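# The Half Second Before the Grab

Ilham Gaber keeps a kettle on the same shelf as her debugging notes, and if you visit her lab in Larkcombe you'll be given tea long before you're given an explanation (I had two cups, and I wasn't sorry!). She writes the planner for Trudthorpe, a software package that decides how a pair of robot arms should share one small tabletop without knocking elbows.

Sharing turns out to be the hard bit. Her first version planned one arm, froze that path, and then fitted the second around it, so the second arm spent a lot of its life waiting politely. The new one plans both together and checks 755 candidate motions before it commits, all in 97 milliseconds.

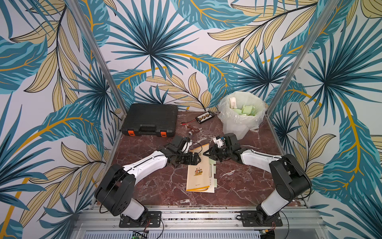 Paper is what she worries over most, and she'll talk about it until the tea goes cold. A box has sides you can trust, but a page bends, slides, and hides whatever is under it, so the perception code has to keep several guesses alive at once. Áine Kavanagh, who joined in August to work on that part, showed me a log with over 355 lines of guesses for a single sheet, and she scrolled through it as fondly as if it were a family album.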